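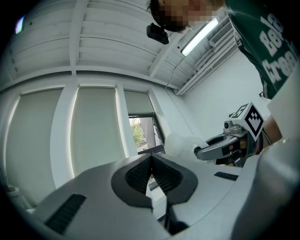 How far down should roller shades be set in a room that also relies on ceiling tubes?

Far enough to keep direct sun off the worktops. In most rooms of this size, one shade left partly raised gives enough daylight for general work, and the tubes supply the rest.

Room notes: windows, lighting and air

This gallery page belongs to the Ilthorpe room survey, compiled by Adwoa Kpodo with measurements by Ekrem Karaca. It covers the fittings above head height: shades, ceiling, light and cooling. Furniture and floor finishes are listed on a separate page. Last revised 9/3/21.

Windows
Three on one wall, each with its own roller shade in a pale greenish-grey. The first shade is the tallest and widest. The middle one is fully down between two white wall columns. The third is partway up, with trees and a little of a building showing through the lower pane.

Light leakage
Thin bright lines show at the edges where shade meets frame. This is normal for a shade hung without side channels. If the room is to be used for projection, side channels should be fitted to all three windows — a wider cloth alone will not close the gap at the sill.

Ceiling
Painted white, with recessed horizontal beams. Any new fixing should go into the beams and be entered on the Disska plan before drilling.

Lighting
Long fluorescent fitting, switched on. The survey sheet asks for a replacement tube of 3000 K if the present one fails. Readings at worktop height are taken with the shades down first, then repeated with the third shade raised.

Air conditioning
Wall-mounted unit with horizontal louvers, set high near the corner of the ceiling. White ducts and pipes run diagonally below it along the upper wall. Filters are to be washed each August and the date written on the Cilton service card.

Cable
One thin dark cable hangs down from the ceiling area towards the windows. It is entered as item 66, route not yet traced. It should be clipped back or removed before the shades are next serviced.

Corrections to the fittings list go to Adwoa Kpodo, quoting sheet 731. Shade cloth samples are kept in the Amoah folder.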